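How to Clean an Office Sink Everyone Else Is Ignoring

White basins are a fine idea until people start rinsing cups in them. At the Jirkbridge office ours gets the full treatment every June and a grudging wipe in between. Allow 50 minutes if you stop to complain.

Step 1. Clear the basin

Move any mugs to the counter. Their owners will claim them eventually, or by retirement.

Step 2. Scrub from the back

Put a squirt of dish soap on a damp sponge and start along the back edge, behind the faucet, where the grime has had years of peace. Work down the sides toward the drain. Smudges and watermarks on the bottom go last.
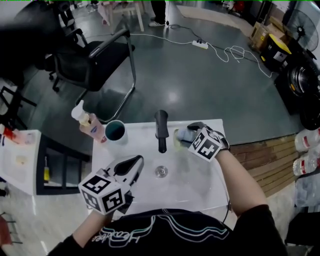

Step 3. Do the drain

Go over the metal ring with an old toothbrush. Please label the toothbrush.

Step 4. Rinse and dry

Run the water for 3 minutes, swishing it into the corners, then dry everything with a soft cloth, faucet included. Skip the drying and the watermarks will be back by lunch.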